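Griffe sammeln, Teil irgendwas

Der August ist bei uns der Monat, in dem der Roboter lernt und alle anderen Urlaub haben.

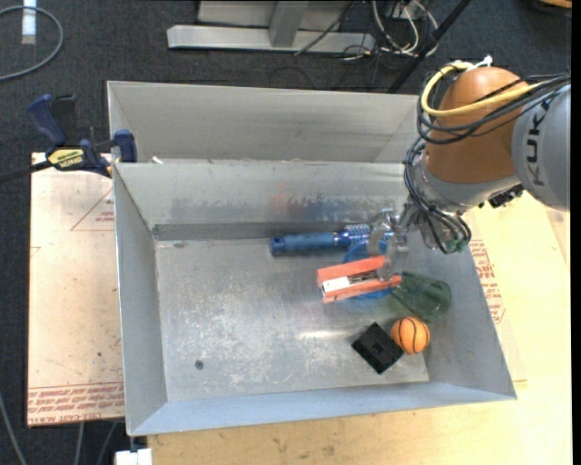 Wie viele Greifversuche braucht man, bis ein Netz etwas Brauchbares lernt? Mehr, als man dem Chef beim ersten Gespräch genannt hat, und die misslungenen zählen mit, sofern sie sauber als misslungen markiert sind.

Wir stehen gerade bei 2884. Davon taugen 585 nicht fürs Training, und zwar nicht wegen des Arms. In einer Nacht lief das Skript brav weiter, während der Dienst, der die Kraftwerte mitschreibt, schon lange aufgegeben hatte. Man hat dann hübsche Kamerabilder und dazu eine Spalte voller Nullen. Ich habe kurz überlegt, ob man daraus noch etwas über Demut lernen kann, und sie dann in einen Ordner namens »später« verschoben.

Das Projekt heißt intern Zullano. Fragt nicht, der Vorgänger hieß Tanui, und da wusste auch keiner, warum. Die Idee ist schlicht: Der Arm sucht sich in der Kiste eine Stelle aus, fährt hin, schließt den Greifer, hebt an, und am Ende steht im Protokoll eine Eins oder eine Null. Aus Einsen und Nullen soll dann irgendwann so etwas wie Gefühl für Gegenstände werden.

Bei der Auswahl der Gegenstände bin ich inzwischen pingelig. Anfangs hatten wir in Siltau einen Karton mit Holzklötzen bestellt, alle gleich groß, und waren nach zwei Tagen sehr zufrieden mit uns. Die Erfolgsquote war prächtig. Dann kam ein aufgeklappter Tacker dazu, und die Quote war es nicht mehr. Seitdem gilt: lieber Krempel. Ein durchsichtiger grüner Becher auf der Seite, ein kleiner Ball mit Basketballmuster, etwas Bürstenartiges in Blau. Durchsichtiges Zeug ist für die Tiefenkamera ein Trauerspiel, und genau deshalb muss es rein.

Alle 12 Minuten wird neu gemischt. Das mache ich von Hand, mit der Sorgfalt eines Menschen, der dafür mal studiert hat. Wichtig ist, nicht schön zu mischen. Ich hatte eine Weile die Angewohnheit, alles nett zu verteilen – prompt wurde das Netz ratlos, sobald sich zwei Dinge berührten.

Offen ist noch die Sache mit den Rändern. Der Greifer meidet die Wände der Kiste, weil der Planer dort jede zweite Bahn verwirft, und was nicht versucht wird, steht auch nicht in den Daten. Die Kollegen in Dusville haben den Sicherheitsabstand auf 5 Millimeter gesetzt. Ich probiere das morgen früh aus, mit dem Finger am Not-Aus und einem Kaffee in der anderen Hand.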